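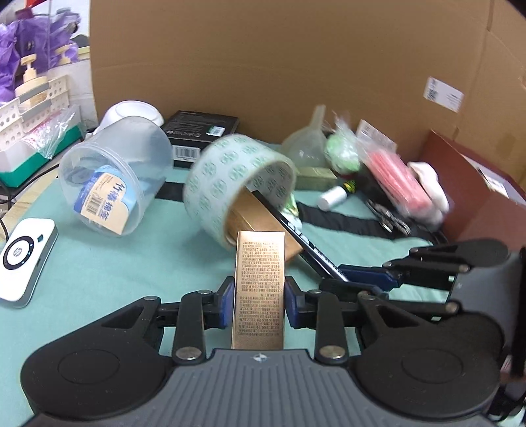 5 min read

August 13, 2022

I bought my first pair of reading glasses in December and I have now worn them long enough to have opinions.

My distance sight is fine and always has been. I can read the bus number in Skurby from the far end of the square. What went was the close stuff, and it went slowly enough that I had time to arrange my life to avoid it. I stopped threading needles and bought a packet of self-threading ones. I moved the good lamp from the living room to the kitchen. I set the phone text one size bigger, then another. I started buying the same cough syrup every time so I already knew the dose.

Packaging is the worst. A slim gold box with rows and rows of tiny raised characters on a shiny gold face looks very nice on a shelf, but there is no ink to help you, only shadows, and you have to tip it toward a window and back again. Food is a bit better. Seed packets are bad. Wool labels are bad too, and I used to guess the washing temperature. That cost me one gray cardigan.

What sent me to the optician was the crossword. I do the one in the Skurby paper, and number 1327 had a clue I read as "Burn, in a way (4)" for two evenings. It said "Bum." I had filled in SEAR and built a whole corner around it.

The eye test was at Vunadden, the shop next to the pharmacy. I had put it off thinking it would take a whole morning. It took less time than a haircut. They did the chart, the puff of air, and the part where you say whether one or two is clearer and start to doubt your own answers. Then I was handed a card with paragraphs on it that got smaller as they went down. I got as far as the third paragraph and stopped. The optician put a pair of lenses in the test frame and I read to the bottom, including the name of the printer.

The result was a plus 1.5 in both eyes, with nothing else wrong. She said I could have a pair made up or buy ready-made ones, since both eyes were the same and I had no astigmatism to correct. I liked her for saying that. I had one pair made anyway, because I wanted a frame that fit, and I bought cheap ones later.

Some things I have learned since, for anyone else putting it off.

One pair is not enough. I started with one and spent the winter walking up and down the stairs. I now have three: the good ones by my chair, a cheap pair in the kitchen drawer, and a cheap pair in my coat. The coat pair has a scratch on the left lens from the keys. A soft case would fix that and I have not bought one.

Strength depends on distance. The good ones are right for a book and wrong for the computer, which I keep farther away. For a while I leaned in to the screen and got a stiff neck. Somebody at work told me to try a weaker pair for the desk, plus 1, and that was correct. I keep those at the office, so I suppose the real number is four.

Light still matters. I had hoped to retire the lamp. It is a Hestness with a jointed arm, the older kind with the heavy base, and I got it for 8 at a church sale with the wrong bulb in it. With the glasses and the lamp together I can darn a black sock at night. With the glasses alone I can't. I put a cool white bulb in it in spring and went back to a warm one after a week. The cool one was sharper but the kitchen felt like a dentist's.

Do not walk around in them. The floor comes up at you. I went down the back step wearing mine with a basin of potato peelings and missed the last bit. No harm done except to the peelings.

Cords are useful. I held out against this for five months. My aunt in Usuga wore hers on a cord with brown beads and I thought of it as an old person's thing, and then I got tired of pushing them up into my hair, where they get greasy. Mine is plain black. I wear it at home and take it off to go to the shops, which is vanity, and then I can't read anything in the shops.

Clean them with dish soap. One drop, warm water, fingers, then a cotton cloth. The sprays are fine but I got through a bottle in no time. Shirt hems make it worse. Kitchen paper is supposed to be bad for the coating, so I don't use it.

I have been going back to things I had quietly dropped. I finished the cross-stitch of the harbor, the one with all the half stitches in the rigging, and found eight mistakes in the part I did before the glasses. I left them in. I read the manual for the washing machine and there is a rinse setting I never knew about. I am reading paperbacks from my own shelves again, the old ones with cramped type and yellow paper – most of those I had written off as boring, and two of them were.

The other thing is my own handwriting. I went back through the recipe notebook to copy out the plum cake and it is far messier than I thought. There is a line in the walnut bread that I still can't make out with any strength of lens. It might be "cover" or "oven." I have made it both ways.

I go back to Vunadden in two years unless something changes. The optician said it would creep up a bit and then settle. Next job is the cardigan. I have the wool, and I have read the label.

– Elif Naz Dağdelen

Journal > Around the House > Reading Glasses

Contact | © 2022 Elif Naz Dağdelen | Back to top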